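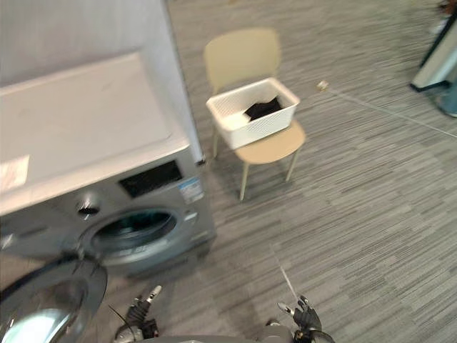

Laundry corner, 10 November 2020

Washer door left fully open, basket on the beige chair to the right of it. One black garment in the basket. Chair height is fine for loading, keep it. Wash planned at 400 rpm spin, load 685 g dry by the bench scale. Detergent: Vasier liquid, 24 ml.

Floor

Gray carpet stays for now. Preston quoted a vinyl mat in February, never ordered. Until then, basket goes on the chair and wet items do not go on the floor. Check carpet in front of the drum after each run.
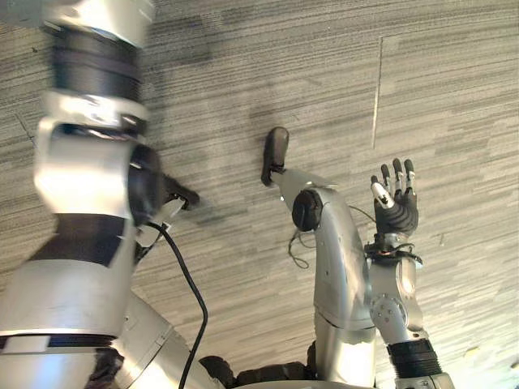 Furniture

Wooden piece kept low, on the floor. No finish recorded in the Cernis list. Keep wet laundry off it. 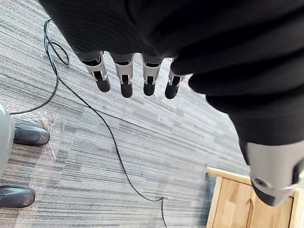

To do

Weigh load again after spin.
Ask Dauda for the mat price.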